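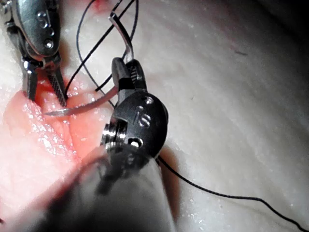
*Plevia, April*

## Stitches are out, bill is in. Which of these numbers do I pay?

**unpaid_intern_at_50**

Had a minor operation in February. Surgery went fine, scar is boring, thank you for asking. The paperwork has been less minor.

So far I've received:

- a statement from the hospital for $606, marked "patient responsibility"
- a letter from Grolora (my insurance) that says THIS IS NOT A BILL across the top and gives my share as $375
- an email from Premico, the payment portal the hospital uses, saying my balance is $61 and would I like to enroll in autopay

Same date of service on all three. I called the hospital and was told to call Grolora. I called Grolora and was told to call the hospital. I called Premico and listened to a flute.

My spouse says pay the 61 and move to another state. Other suggestions welcome.

---

**brinepot**

Don't pay anything yet. Ask the hospital for an itemized bill, in writing. Use the word "itemized" or they'll mail you the same one-line summary again with a different font.

Then put it next to the Grolora letter and match them line by line. The number you owe is the one on the insurance letter, so long as the claim is finished processing. Look for the word "pending" in tiny type.

---

**Mrs_Gravel**

Agree with brinepot except for the last bit. The insurance letter isn't always right. Mine had the anesthesia listed as out of network when the guy worked down the hall from everybody else. I'd have been out a lot of money if I'd treated that letter as gospel. Took three calls and an appeal.

Also, the $61 is probably one piece of it. Labs, maybe. Around here the lab bills separately, the doctor bills separately, and I assume the parking garage is working on it.

---

**toolate_larry**

Pay the 606 and get on with your life. You'll spend twenty hours on hold to save two hundred bucks. What's your time worth?

---

**brinepot**

> What's your time worth?

Two hundred and thirty-one dollars, in this case. And once you've overpaid, good luck. I waited from one Thanksgiving to nearly the next for a refund check from the hospital in Paracha, and when it came they'd spelled my name wrong and the bank wouldn't take it.

---

**toolate_larry**

I've never had a problem getting a refund.

---

**Mrs_Gravel**

Larry, you once told this forum you've never had a flat tire either.

---

**toolate_larry**

I haven't!

---

**codes_for_a_living**

I used to work in medical billing (different company, don't throw things). What you've most likely got is three snapshots of one account taken at different times.

The 606 looks like a statement printed before the insurance adjustment was posted. The 375 is Grolora's answer after the adjustment. The 61 I can't explain without seeing it. Could be labs like Mrs_Gravel said, could be a leftover from an older visit that the portal glued onto this one.

What I'd do:

1. Check the print date on each one. Oldest paper loses.
2. Log in to Premico and click into the balance until you find an account number. If it's different from the one on the hospital statement, it's a separate charge.
3. Call the hospital and ask them to put the account on hold while you sort it out. Get a reference number for the call.
4. Turn down autopay. You can always turn it on later.

Mornings are better for calling. By 4 p.m. everyone on that phone has been yelled at since breakfast and would like you to go away.

---

**unpaid_intern_at_50**

OK, print dates. The 606 is the oldest by nearly three weeks. The Grolora letter is newer. The Premico email doesn't have a print date because it's an email, but the account number is different, so there goes my spouse's plan.

I clicked through like you said and it's pathology. I have no memory of agreeing to pathology but I was wearing paper shorts at the time and would have signed for a boat.

---

**codes_for_a_living**

There you go. Pathology is commonly its own bill. Check that Grolora has a claim for it before you pay. If they don't, ask the lab to submit it. Labs sometimes send it to whatever insurance you had two jobs ago.

---

**brinepot**

Still get the itemized one. I will die on this hill. Mine had a charge on it for a sling and I'd had my gallbladder out.

---

**suburban_moss**

Jumping in with a slightly different question. Does the hospital's financial assistance thing only work if you're broke? I've got a bill from there too and the form wants my pay stubs, my tax return and a letter about my circumstances. My circumstances are that I'm annoyed.

---

**Mrs_Gravel**

The cutoff was higher than I expected when my sister applied. Fill it out. Leave the annoyed part for page two.

You can also ask if they'll knock something off for paying in full. I got $100 off once by asking and then not talking. The silence was very uncomfortable and I'd do it again.

---

**toolate_larry**

See, that's what I said. Pay it.

---

**Mrs_Gravel**

You said pay the WRONG one, Larry.

---

**unpaid_intern_at_50**

Update. Called at 8:05 this morning and got a human on the second ring, which frightened both of us. She could see the adjustment. The corrected statement will say 375 and the 606 should be ignored. Account is on hold until it's mailed. I have a reference number and I've written it on the fridge.

Asked for the itemized bill. She sighed, but she's sending it.

The lab has no insurance on file for me at all, so I read them my Grolora card over the phone, twice, the second time in the voice you use for a drive-thru speaker. They're submitting the claim and told me to give it a month.

---

**brinepot**

Post the itemized one when it shows up. Black out your info first. I want to know if you got a sling.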